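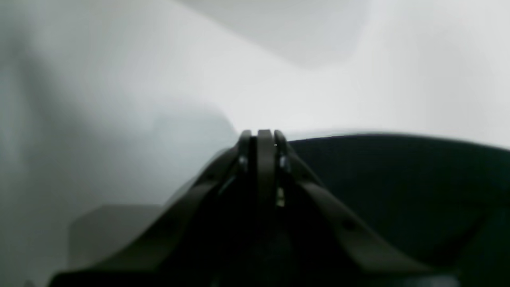

Zurnholm working group - garment manipulation
Minutes, Friday session
Chair's notes circulated in advance. Two apologies received. The Altomham site joined by telephone.

1. Previous minutes

Accepted with one correction. Under item 4, "grasp point" should read "grasp region" throughout. The distinction matters for the scoring script, which takes a region and not a coordinate.

2. Status of the folding trials

The set-up is unchanged from May: two arms, one table, one garment per trial, started from either a flat or a crumpled state. The Brirero policy was run against the older scripted baseline. Each condition had 37 trials. The baseline remains usable on flat starts and is of little use on crumpled ones, where it tends to close on two layers or on none.

It was agreed that dark garments should be reported separately from the rest. Pooling them hides most of the effect the group wants to measure. On black cloth the overhead view gives a clean outline against the white table but very little inside it, so the hem and the shoulder seam have to be found from the outline alone.
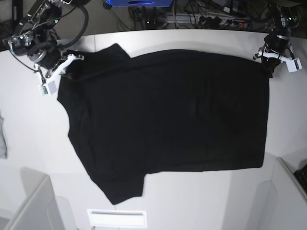 A request to add a textured table cover was declined. It would help depth estimation and would also make the new results impossible to compare with the old ones. The cover can be tried later as its own condition.

3. Wrist views

The main discussion concerned how much weight the policy gives to the wrist cameras near contact. With the wrist views masked, first-grasp success on crumpled starts fell to the level of the baseline. With the overhead view masked instead, approach was slower but the final closure was largely unaffected. The meeting accepted this as the main result so far, subject to a repeat with a different random seed.

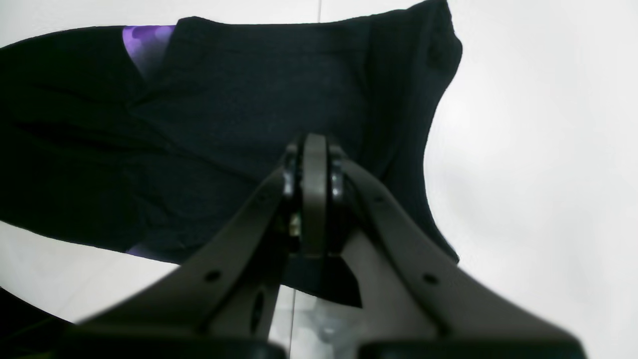
Layer confusion was the second point. The labelling guide asks annotators to mark the topmost layer only, and agreement between annotators is poor wherever the cloth is folded over itself. Cases with a second colour are easier. Where purple patterned fabric shows at the edge of the black, as it does near the top left and again in a sliver along the lower edge, the annotator at least has a boundary to work from. Single-colour folds offer only creases and shading. The guide will be amended to allow an "uncertain layer" label, and the scoring script will ignore those regions.

Altomham asked whether exposure on the wrist cameras could be fixed at a higher value. The white table would then clip. It was noted that clipping the table costs nothing if the garment is the only thing being segmented, but that the cloth edge may bloom. To be tested on recorded footage before any change is made to the rig.

4. Failure categories

The list was cut to 5: missed cloth, extra layer, slip during lift, arm conflict, and time-out. "Operator stop" is now logged as a separate field, as it was being used for several unrelated causes.
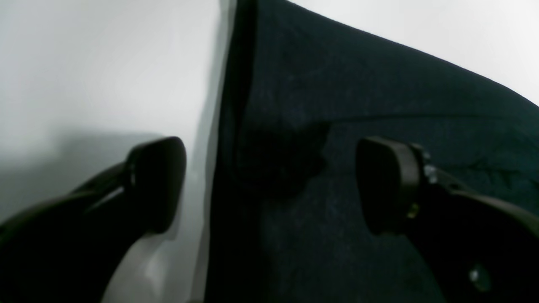 Slip during lift will be split by fingertip condition if the numbers allow it. Pads are to be changed on a fixed schedule and the change recorded in the trial log. At present the log has gaps, and the earlier slip figures should not be quoted outside the group until these are filled.

5. Yáñez comparison

The Yáñez code was rebuilt and runs at 3 frames per second on the lab machine, which is too slow for closed-loop use. It will be reported as an offline comparison only. The colour normalization step is to be left at its published setting.

6. Actions

- Repeat the masking trials with a second seed.
- Amend the labelling guide and re-label the crumpled starts.
- Exposure test on recorded footage (Altomham).
- Fill gaps in the pad log.
- Draft the method section, without the slip figures.

7. Other business

The arm calibration file was overwritten last week and restored from backup. Write access is now limited to 2 accounts.

Next meeting Friday, same time, same telephone number. Agenda items to the chair by noon the day before.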